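FOR IMMEDIATE RELEASE

Dalau Opens Its Bedding Room to Guests, and Invites Everyone to Come and Make a Bed

Sat 25 July - Dalau, the family-run maker of sheets and blankets on Negi Street, is very happy to announce that its new bedding room is open to the public, after a long spring of painting, measuring, moving mattresses up a narrow staircase and, in one case, moving a mattress back down again. The room is on the second floor, above the shop, and anyone who would like to try our bedding on a full-size bed is welcome to come up, take off their shoes and stay as long as they like.

Our company goes back to 1884, when it sold blankets by the yard to boarding houses along the river, and for most of the years since then customers have met our goods folded on a shelf. That is a perfectly nice way to meet a blanket, but you learn a good deal more about one when you have to shake it out, spread it and get it to lie down where you want it.

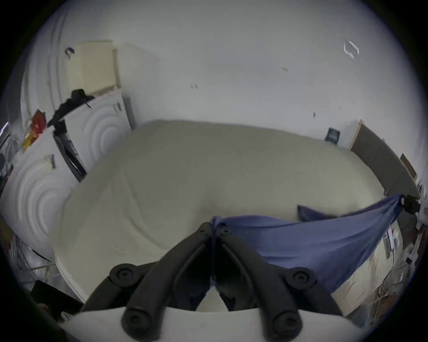
The bed was the first thing we settled on, and everything else in the room was arranged to suit it. We wanted it large, because a large bed is where most people have their troubles, and we wanted the walls kept plain so that the colors of the bedding would do the talking. Our pale beige sheet went on first, and a blue cloth after it, pulled across toward the far side and left to hang over the edge in loose folds, so you can see how the two colors sit together before you commit to either one. Guests may swap in any color from the shop downstairs - all we ask is that you bring it back up or down with you when you are done.

The opening also marks the arrival of Rudar, our new line of everyday bedding, which goes on sale in the shop today. The Rudar line has a fitted sheet, a flat sheet, a blanket and a pair of pillowcases, and it comes in 4 sizes, from a child's bed on up. We have made 3000 sets for the first season, with a second run planned if people take to them the way our own families have.

"My grandmother could make a bed in the time it takes me to find the corners," said Wumpini Agyeman, who runs Dalau and chose the colors for the new line. "I wanted a room where people could take their time over it, pull everything off, bunch it all up and start again. Please don't be shy about leaving it rumpled. A bed is supposed to be used, and we would much sooner see it that way at the end of the day."
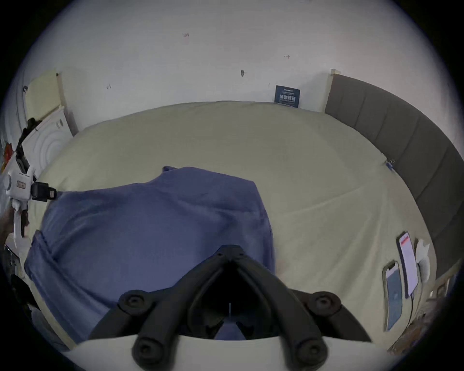 Regular bed-making mornings will begin next week and run through the end of the summer, with a short demonstration followed by plenty of time for everyone to have a turn. We will cover fitted sheets and how to fold them, getting a blanket even on both sides when you are working alone, and what to do about a sheet that creeps up at the corners overnight. The mornings are free, and coffee will be served in the shop (but please, not on the stairs). A trial morning in June drew such a cheerful crowd that we have set aside three hours for each one.

The lighting in the room was put in by our neighbors at Joltivance, to whom we owe many thanks and at least one blanket.

The bedding room is open whenever the shop is open. Groups are asked to let us know ahead of time at the counter, where samples of the Rudar fabrics can also be picked up and taken home.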